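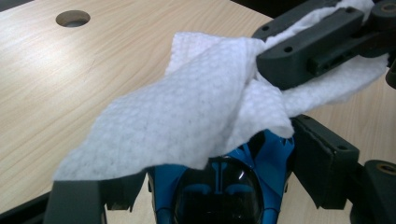 Section 4. Setting Up the Station Alerting Console

This section covers first-time setup of the Durno alerting console at a fire station. It assumes that the wall unit has been mounted and that the radio shop has run the antenna line. If the antenna line is not in place, stop and finish Section 3 first.

Allow one full shift for the work. The station stays in service during setup, so dispatch must keep a second way to reach the crew, normally the station phone and portable radios.

4.1 Before you start

You will need:

The station number assigned by dispatch
The supervisor code from the sealed envelope in the shipping carton
A portable radio set to the dispatch channel
The zone sheet for your building (Form 2054)

Fill in the zone sheet by walking the building. Write down every room that has a speaker or a light, and mark the bunk rooms clearly. Bunk room zones use a slower volume rise at night, and a bunk room entered as a regular zone will get the full tone at once.

CAUTION: Do not connect the bay door relay until step 9. A test alert sent with the relay connected will open the doors.

4.2 Power and first start

1. Call dispatch and tell them the console is going into setup. Get the name of the dispatcher and write it in the station log.

2. Plug the console into the outlet on the generator circuit. The green lamp comes on and stays on.

3. Connect the backup battery. The lamp blinks while the battery charges. You can go on with the next steps while it charges, but do not put the console in service until the blinking stops.

4. Enter the supervisor code and press SET. If the code is refused, wait 300 seconds before trying again. The keypad will not accept any entry during that time.
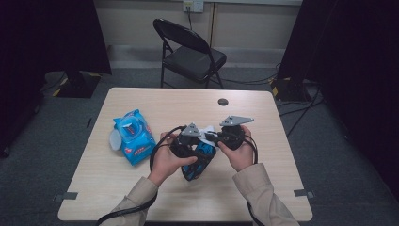
5. Enter the station number. Type all digits, including any zero at the front. The console shows the number back to you with the name of the district. Stations in the Lutley and Cassim districts share a tower, so check the district name as well as the number. With the wrong district selected, the console will pass its own self-test and still miss calls.

Note: If the display shows NO DISTRICT, the console has not picked up the tower signal. Check the antenna connector at the back of the wall unit, then repeat step 5.

4.3 Zones and tones

6. Press ZONES and enter each room from your zone sheet. Choose REGULAR, BUNK or OUTSIDE for each one. The console holds up to 4000 log entries, and each zone change is logged, so there is no need to keep a separate list of corrections.

7. Set the night hours. Most stations use 10 p.m. to 6 a.m. The night hours affect bunk zones only. Outside speakers have their own quiet setting on the next screen, which should match any agreement your department has with the neighbors.
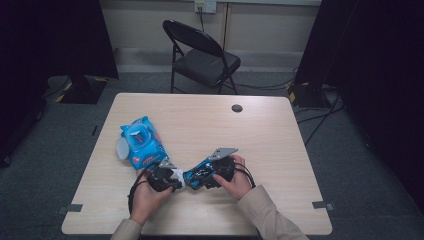 8. Ask dispatch for a test alert. Have one person in the bunk room and one in the bay. Both should hear the tone, followed by the voice message. If the tone plays with no voice, raise the voice level by 2 and ask for another test.

9. Tell everyone to stand clear of the bay doors, then connect the door relay. Ask for a final test alert. The doors should open when the tone ends.

WARNING: Keep people and vehicles out of the door path during this test. The console does not override the safety edge on the door, but an older door may not have one.

10. Press SET and hold it until the display reads IN SERVICE. Call dispatch and have the time entered on both logs.

4.4 If a test alert fails

Leave the console in setup and keep using the station phone. Check the zone sheet against the ZONES screen before calling for help. For stations on the Borkis tower, report tower faults to the radio shop, attention Spyros Tsoukalas, with the station number and the time of the failed test. Faults in the console itself go to the supplier listed inside the front cover.

Keep the completed zone sheet in the station log. You will need it again for the yearly check in Section 7.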